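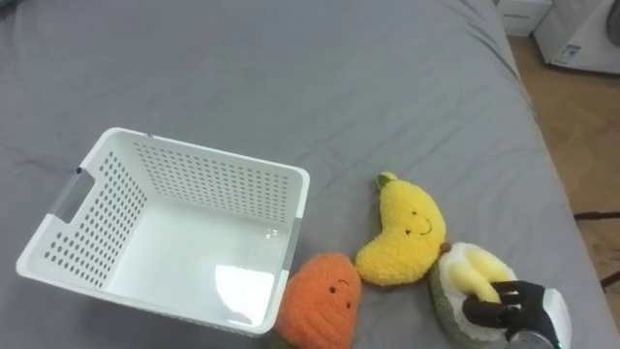
NOLLANLEY, 20/08/2021 — Nollanley Community Church will take its pipe organ out of service after the morning service this coming Sunday and hopes to have it back in time for the Christmas carols in December. The organ is 115 years old and has 12 stops, two of which have been ornamental for as long as current members can remember. A third plays whether it is asked to or not.

The work has gone to Kokkonen, an organ workshop that looked the instrument over in the spring and sent back a report longer than most of our sermons. All 370 pipes will be removed, cleaned, and tagged. The leather in the wind system will be replaced, along with the patches on the leather and the tape on the patches. The blower motor stays. It is the only part that received a kind word in the report.

Until the organ returns, hymns will be led from the upright piano in the fellowship hall, which is being moved into the sanctuary for the season. It was tuned last week and took it fairly well. The choir will stand on the left side, near the piano, and worshipers who normally sit on the left so as to be far from the choir may wish to make other plans. 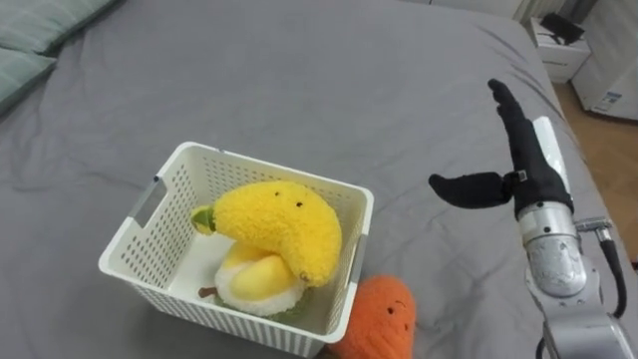 Kokkonen expects the job to take about 12 weeks, and asks that the side chapel be kept locked during that time, however strongly members feel about wanting a look. Pipes will be laid out there in order, and the workshop would like them to still be in order when it comes back from lunch.

The Paroro Singers, who had booked the organ for their fall concert, have agreed to sing without it. The program now opens with an unaccompanied setting of Psalm 98, chosen before anyone noticed how many instruments it mentions. Admission is free, and there is room for 200 in the pews. A collection for the organ fund will be taken at the intermission, while the doors are still closed.

Gifts to the fund may be left in the offering plate in an envelope marked "Organ" or brought to the church office on Drirnia Street. Donors may sponsor a pipe. The large ones in front have all been spoken for. Plenty of small ones remain, including several that only dogs and sopranos are likely to appreciate, and each sponsor will receive a card with the pipe's note and rank.

Sunday services continue at the usual time. Weddings already on the calendar will go ahead with piano, and couples who had their hearts set on the Widor should call the office.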